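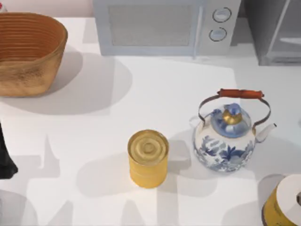 Figure 3. The Countertop scene in the simulator, with the basket, can and kettle.

Colby Robotics Club > Member Guide > Daketska Simulator > Running Your First Pick

Last updated: 21 July 2025

Now comes the fun part! Your account works, the simulator opens, and you get to move something. Everyone in the club starts with the yellow can, and it's a great first object (round, no handle, doesn't mind being grabbed from any side).

1. Open Daketska and choose Scenes > Countertop. The first load is slow on the Howells laptops. Let it finish before you click anything.

2. Type your seed number in the box at the top. New members use 1337 so we can compare runs.

3. Press Reset. The arms go back to their start pose and the objects drop into place.

4. Click the can, then choose Set Target. Check that the name in the side panel says can_yellow.

Note: The kettle stands close to the can, up and to the right of it in this view. If you click the kettle by mistake, press Esc and try again.

5. Pick an arm. Use the left one for this lesson.

6. Drag the height slider until the fingers are above the lid, then lower them 2 clicks at a time.

Caution: Don't judge height by the shadows. The arms throw big, jagged ones across the counter, and they overlap the can's own shadow. Read the Z value in the panel.

7. Close the fingers, wait for the contact light, and lift.

8. Move over the brown basket and open the fingers. If the can lands inside, you've done your first pick and place. Ring the bell on the club desk, we love hearing it!

9. Save the run with your initials and the seed number.

Note: Runs over 11 MB won't upload to the Trurkport server. Turn off Record Depth and save again.

If an arm freezes partway, press Reset once. If it freezes again, write down the step and the seed and send them to Caradog Kneath. He's collecting these for the September update and really does want the weird ones.

Next section: Picking Up the Kettle by Its Grip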